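Can a machine do my chores yet?

Short version: a few of them, slowly! I get asked this most weeks, so I've put my answers in one place.

Could it clear a table?
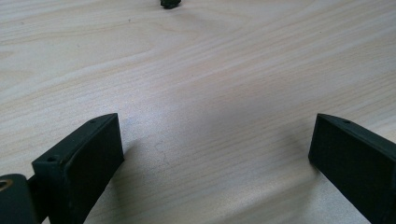 Crumbs are harder than mugs, I find. A mug you can grab any old how, but little bits want a light touch (and plenty of patience).

Would you buy one now?

Not me. Nabila would, mind you, she hates wiping down.
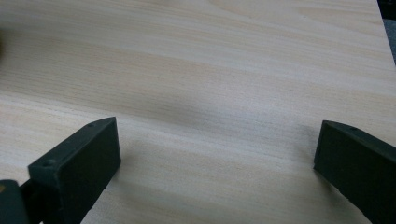 Ostbridge, September

What about shop work?

Closer, I reckon! Packing 400 boxes all the same is far kinder to a machine than my kitchen on a school night.

Related questions
Do robot mops do corners?
Folding shirts at Jerngate
Ask Endang Liew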